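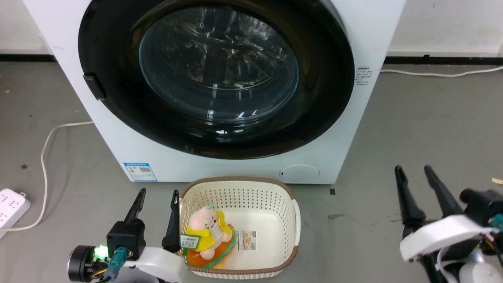
Wernport in July: a weekend at the Dinsa Folk Festival

I had been promising myself a trip to Dinsa for years, ever since a friend came home from it with a sunburnt nose and a bag full of CDs by people I had never heard of, and this summer I finally went. It is a small festival as these things go. They sell 800 tickets and not one more, and when you stand on the harbour wall at Wernport and look back at the field you can see why, as there simply isn't anywhere to put anybody else.

Getting there takes a bit of doing. The train goes as far as Custemby, and after that you are in the hands of the number 42 bus, which winds through every village on the coast and stops for what felt like a very long time outside a garden centre. I didn't mind a bit. Half the passengers had instrument cases on their knees, and by the time we came down the hill into Wernport two fiddlers at the back had found out they knew the same reel in different keys and were arguing over it very cheerfully.

The main stage is in the field, but the place I kept going back to was the old chapel on the quay. It was built in 1737 (the date is over the door) and it has the sort of sound that makes you sit up straight. That was where I heard Þórey Vídalín on the first evening, on her own with a harmonium and a small drum she played with her foot. She sang mostly in Icelandic and explained the songs beforehand in a very dry way, so that we all knew who was going to drown and could brace ourselves. There was a long one about a ewe that I would happily have heard again from the beginning. I had a pew right behind a pillar, so I saw her left elbow and not much else, but it was still the best hour of the weekend.

Saturday was busier and rather wet. The field held up well until lunchtime and then gave way near the gate, where somebody put straw down. Kasville, a five-piece with a brass section, played through the worst of the rain and got a good crowd dancing in cagoules, me included, though I paid for it in the knees the next day. I thought their slower numbers went on a bit. The trombone player was marvellous.

I also went along to one of the morning workshops, which are free if you have a weekend ticket and which I would urge you to try even if you can't play a note. Mine was a singing session led by Vilhjálmur Hviid, who runs it in the upstairs room of the sailing club. He taught us a rowing song in 4 parts, entirely by ear, and when the altos got lost he just walked over and stood among them until they were found again. I asked him afterwards whether he ever wrote the parts down and he said he had once, and left them on a ferry.

A few practical things, for anyone thinking of it. The food is mostly fish, very good, and the queue is shortest while the main stage is on. Bring a cushion for the chapel — those pews were made for a hardier people. The campsite is pleasant but slopes, so get there early and pitch along the hedge at the top, and take a torch for the path down to the quay, which has steps in it where you don't expect them. The last bus back to Custemby leaves at 10.40 at night and it does leave at 10.40, as I can tell you from having watched it go.

Next year's tickets go on sale from the harbour office one Tuesday in the new year. I have asked them to put me on the mailing list, and I've already bought the cushion.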